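Brikton Table and Rack Guide
Section 5: Setting Up the Plate Rack and Looking After the Tabletop
Revised Nov 19, 2018

The Brikton 1129 plate rack is a small wooden rack that holds plates on edge. It stands directly on the table and needs no screws. Read Section 4 (Leveling the Table) first if the table has just been put together or moved. A rack on a table that slopes will creep toward the low side over time.

Before you start

You will need the rack, a soft cloth, the small bottle of Skurley wood oil from the parts bag, and the plates you plan to keep in the rack. Leave the felt feet on their backing sheet until step 6.

Note: The oil is part number 2273. If the bottle is missing or has leaked in shipping, write to Albertina Aguiar in the parts office and give that number. You do not need a receipt.

Putting the rack together

1. Lay the two side rails on a towel with the holes facing up.

2. Push the slats into the holes of one rail by hand. They should go in with firm pressure. If a slat will not seat, turn it half a turn and try again. Do not hammer it.

3. Set the second rail on top of the slats. Start at one end and work toward the other, pressing each slat into its hole as you go.

4. Turn the rack over and fit the legs. The longer pair goes at the back so that plates lean away from you slightly.

5. Stand the rack on the table and press down on both rails. If it rocks, take the legs out and swap left for right.

6. Stick a felt foot to the bottom of each leg. Wipe the wood first or the glue will not hold.

Caution: Keep fingers clear of the space between the rail and the slats in step 3. The last slat tends to snap into place.

Choosing a spot

7. Put the rack toward the back of the table. Leave a hand's width behind it so a plate can be tipped forward and lifted without hitting the wall.

8. Keep tall, narrow things such as a pencil cup to one side of the rack. They get knocked over when they stand directly in front of it.

9. Clear the middle of the table. You need an open place to set a plate down flat before it goes into the rack and after it comes out.

Moving plates between table and rack

10. Set the plate flat on the table, well in from the front edge.

11. Take it by the rim, tilt it up on its edge, and carry it to the rack.

12. Lower the edge between two slats until it touches the bottom. Let it lean back before you let go.

13. To take a plate out, lift straight up until the rim is above the slats. Pulling it forward first puts a side load on the slats and will loosen them.

A pale blue plate is shown first in the rack and then flat on the table. In the last view there is one plate on the table and two more upright in the rack at the back.
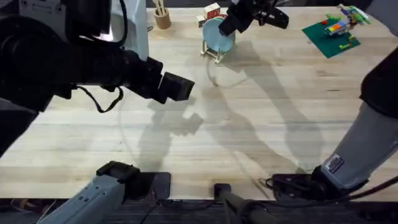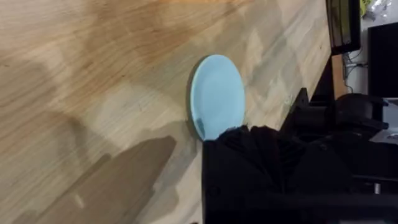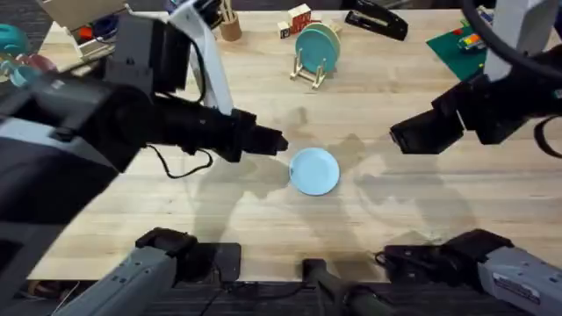

14. Fill the rack from the center outward. With only one or two plates in it, use the middle slots. A single heavy plate at one end can lift the legs at the other.

15. Plates with a very deep rim may need every second slot. If two rims touch, move one over.

Caution: Do not put bowls, lids, or cutting boards in the rack. The slats are spaced for flat and shallow plates only.

Note: The rack is for plates that have already been dried. It has no tray, and water that runs down the slats ends up on the tabletop. If you want to drain wet dishes, use the Dramus drip tray (sold separately) and stand the rack inside it. Take the felt feet off when you do this.

Care of the tabletop

The tabletop is wood and will mark. Water, tea, and hot pans all leave patches, and the grain shows differently from one part of the board to the next — two tables from the same batch can look quite unlike each other. Color differences in the wood are not covered under the warranty. Splits and open joints are.

16. Wipe up spills right away with a damp cloth, along the grain, and then go over the same place with a dry one.

17. Oil the top when it starts to look chalky. In most kitchens that means once a year, and June is a good month for it because the windows can stay open.

18. To oil, take everything off the table, including the rack. Put a little oil on the cloth and rub it in along the grain. Leave it for 49 minutes, wipe off whatever has not soaked in, and let the table stand overnight.

19. For a gray or brown stain, try a fine sanding pad before oiling. Sand a wider area than the stain itself and use light pressure toward the edges so there is no visible step. Deep stains may get lighter without going away.

Caution: Cloths with oil on them can heat up and catch fire if they are left in a heap. Spread them out flat outdoors until they are stiff, or soak them in water before putting them in the trash.

20. Do not leave a plate lying on a freshly oiled top. The rim of the foot will leave a ring, and the only cure is to sand and oil again.

Care of the rack

Dust the slats with a dry brush. The rack can be wiped with a damp cloth but must not go in the dishwasher or stand in water. If a slat comes loose, pull it out, put a drop of wood glue in the hole, and press it back in. Keep plates out of the rack until the next day.

Replacement slats come in packs of 5. They are the same length as the slats in the older Nguyen rack, so either pack will fit. The legs are different and cannot be exchanged.

For a rail that has split, contact Arben Dumitrescu in repairs. Have the model number ready. It is stamped on the underside of the left rail, near the back leg.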